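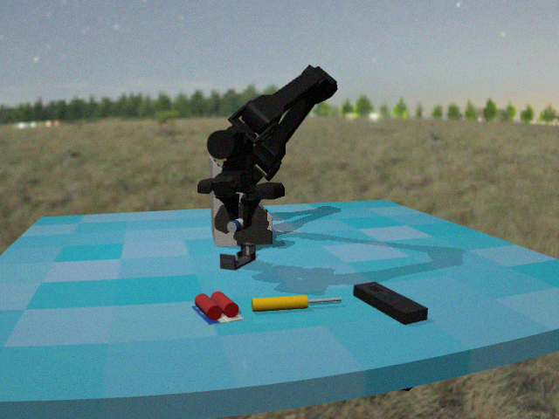 Chore automation

Chore automation is the use of machines for small manual jobs in the home and in the workshop, such as folding cloth, clearing a table, sorting parts or changing the batteries of a device. The term is used mostly for jobs which a person can do without training, and which are different each time in some small way. It does not usually include washing machines, dishwashers and other appliances that do one thing inside a closed box, although some authors count them as its first generation.

Whether machines can do chores yet is a matter of discussion. In general, single steps can be done well under prepared conditions, and complete chores in an ordinary room cannot be done reliably.

Background

Factory robots have worked for decades with parts that arrive always in the same position. A chore is harder for the reason that the objects lie where the last person left them. The engineer Hortensia Cuervo proposed to divide chores into "reach," "hold" and "fit" tasks, according to the most difficult movement they contain. Wiping a counter is a reach task, emptying a basket is a hold task, and putting a plug into a socket is a fit task. The division is practical, but it has been criticized because most real chores contain all three.

Small assembly and battery tasks

Handling of small cylinders is a common test for fit tasks. A cylinder can roll, it can turn in the fingers, and it often has to go into a holder in one direction only. A typical layout places an arm at the back of a table, with red cylinders, a screwdriver and a flat black box within its reach, and the gripper works with one small cylinder at a time. In simulation such a layout can be repeated with another tabletop, another light or another background, also an outdoor one with grass and trees, so that the control program does not learn to depend on the look of one room.

The screwdriver is a separate problem. To lift it by the handle is a hold task of moderate difficulty. To turn a screw with it, a two-finger gripper must keep the tool straight and press at the same time, and many systems fail at this point. For this reason workshops normally give the robot a powered driver fixed to the wrist, and leave the hand tool for people.

The Stekside trials

The Stekside trials were a series of tests held in the town of Molwood, beginning in August, in which arms from two suppliers, Gisler and Prevmont, were given the same list of 20 chores. The list included pairing socks, loading a tray, sorting screws and replacing the battery in a wall clock. Each arm made 400 attempts in simulation before it was allowed to work on a real table. The report, dated Feb 4, 2019, accepted 5 of the chores as solved, all of them with hard objects that do not change their shape. Cloth gave the worst results.

The clock battery was not accepted. Both arms could pick up the battery and bring it to the clock, but the last movement, against the spring of the holder, was successful only when the clock was clamped to the table. The authors of the report noted that a person holds the clock with the other hand, and recommended to repeat the test with two arms.

Criticism

Rosângela Barros, who reviewed the trials, wrote that the list favored short tasks and did not measure the time a person spends preparing the table. If somebody must lay out the parts, remove the cups and restart the arm after a mistake, she argued, the chore has only been moved to another place. She also objected to the word "solved" — in her opinion a chore should be called so only after it is done in a home that the developers have not visited.

Supporters answer that workshops are already organized in a way that suits the machine, with trays and fixed benches, and that useful work can begin there much earlier than in the kitchen.

See also

Domestic robot
Gripper
Pick and place
Simulation to real transfer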